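The Trouble With the Trail Camera Boom

4 min read

Every October the county land trust in Tilstead puts out its cameras, and every winter somebody sends me the same press note. This year it said that the cameras had captured 3,000 images of wildlife along Skevley Creek and that the creek corridor was "thriving." I have read it three times now and I still can't find the part where anyone says what was thriving, or compared to what.

I like trail cameras. I own two. They are cheap, they don't get bored, and they have shown people bobcats and fishers in places where everyone swore there weren't any. My complaint is with what we ask them to prove.

A camera strapped to a tree tells you that an animal walked past that tree. It might be the same raccoon every night for a month. Lanying Fang, who ran the first survey on the creek, set her 14 cameras by a random grid and got mostly pictures of ferns moving. The current crew puts theirs on deer paths and next to the old Kaufmann orchard, where the windfall apples are. Of course they get more animals! You could put a camera over my compost heap and declare a recovery.

When I raised this at a public meeting, Engelbert Wallner told me that the new placement "tells a better story." I'm sure it does. He also told me that the software now sorts the pictures by species, so human error has been taken out of it. I asked who had checked the software. He said it had been checked by the vendor.

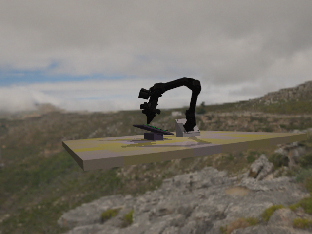
What the numbers leave out

Svenja Mösli went through 100 of the sorted pictures on her own time and found gray foxes filed as coyotes and one stump filed as a bear. You can argue that a hundred is a small sample, and I would agree, but it is a bigger sample than the trust looked at.

Then there are the animals that never trip a sensor. Salamanders don't, as a rule, and neither do mussels, and the creek has both. If the money follows the photogenic mammals, and it has for 6 years, then the stream surveys get cut, and we find out the mussels are gone when some retired person wading after trout happens to notice.

Verena Zürcher has argued in her newsletter that pretty pictures bring in donors, and that donors pay for everything else. Maybe. I would like to see which "everything else" she means, because the last water sampling on Skevley Creek was paid for out of the high school's bake sale.

I don't want the cameras taken down. I want half of them moved back to Fang's grid and left there, ferns and all, and I want the trust to print the number of nights each one was running next to the number of pictures it took. Until then I'll keep reading the press note, and I'll keep not believing it.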